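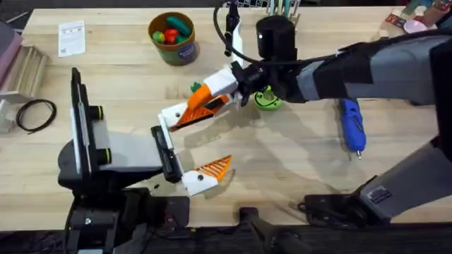
My aunt's view was that we came from kings, and she had paid a website good money to agree with her.

Stories > Short Fiction > Family Trees

I had been given the Edbridge side, the cheap side. It had sheep thieves and a man who married his landlady twice. The parish book at Cillness listed him both times, the second in smaller handwriting.
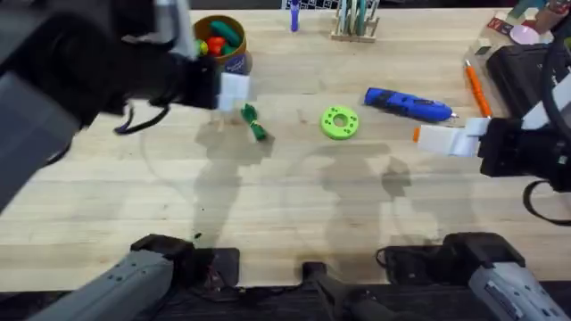
By Monday I had followed the line back to a clerk named Shi, or possibly Shy - the ink had given up before I did. He had 5 daughters and called two of them Mercy. I wrote to the Jesto Record Society for help and got back a bill.

We use cookies to improve your visit. Accept | Manage

I took the lot to Sunday lunch. Sheep, landlady, both Mercys. The potatoes went around in silence.

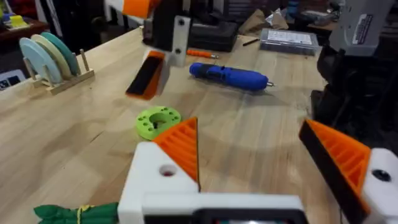 Kings kept sheep too, my aunt said at last, and somebody must have stolen them from somebody.

She asked for a copy, framed. I left the bill in with it. She has hung them side by side in the hall, and tells visitors the bill is a royal pardon.

4 comments | 2 shares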